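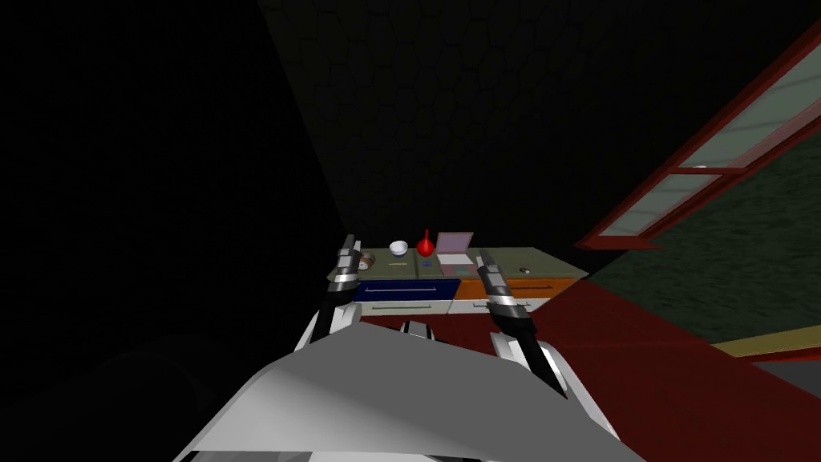
A cabin air filter is the pleated panel that cleans the air on its way into the passenger compartment of a car, and it should not be confused with the engine air filter, which lives under the hood and looks after a different stream of air altogether. It usually sits in a slot behind the glove box or under the cowl at the base of the windshield, and a good many drivers own a car for years without ever meeting theirs. Getting to it can be a bit of a reach, and people who change their own tend to go in with both arms stretched out in front of them, much like the pair of black forearms reaching toward the low counter, feeling for the clips on either side of the cover.

The simplest filters are made of plain folded fiber and catch dust, pollen and bits of leaf. Others add a layer of activated carbon, which helps with exhaust smells and the general odor of slow traffic, and these cost a little more. The Vindano, a small hatchback sold mainly around Ralivport, takes a panel with 36 pleats, while its longer wagon version, the Vindano Atico, takes one with 60 and has a second slot that was left empty on the cheaper trims.

How long a filter lasts depends very much on where the car is driven. Dusty roads and spring pollen can clog one early, and a weak stream from the vents, a musty smell or windows that stay foggy are the usual signs. Malý, a filter maker whose catalog lists 156 panel sizes, prints a small arrow on the edge of each one to show the direction of airflow. Fitting a panel backward is a common slip, and a very forgivable one, and the cure is simply to slide it out and turn it over.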